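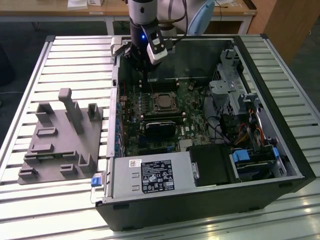

Arm over the open Dell tower, fixture plate at left

Filed under: Mailing List Archive > Robot Cells > Faults and Fixes
2 min read

Re: [zurnwood-cells] Arm dropping low over the CPU socket

Setareh Soltani wrote:
> We keep getting a protective stop on the approach to the socket.
> Fingers end up lower than the taught point, then the arm faults
> out. Is it the gripper or the arm? Force limit is at 5 N.

Setareh, I'm so glad you posted this, we chased the same fault through most of January and it's a fun one! For us it was neither. The tool length in the Stamen config was 4 mm short of what we had bolted on (someone had swapped the fingertips and the old value stayed in the file). Every approach came in 4 mm low, and the only reason we still have a good socket is that the force stop did its job.

Please don't raise the limit to get past it. I tried that on a scrap board and bent a row of pins — lovely close-up view of my own mistake.

What worked:
- jog down at low speed with the fingers closed and stop well above the lid
- measure the gap by hand and compare it with what Stamen reports
- fix the tool length, reload, then re-teach the approach point

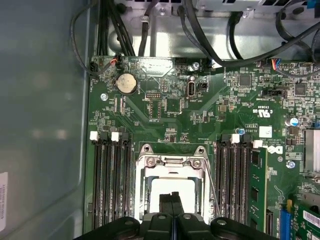
Wrist view, fingertips nearly together over the processor lid

Check your cables too. One loop snagged on a finger linkage for us and gave the very same fault code, so we lost 2 days thinking the length fix had failed. We now run a dry pass above the case first, and the Sarpong cell has done 2000 cycles since without a stop.

Send me your log if it still trips, I'd love to see it!

Tahmineh Ghorbani
Mistanon bench

This site uses cookies to remember your archive settings. Accept | Manage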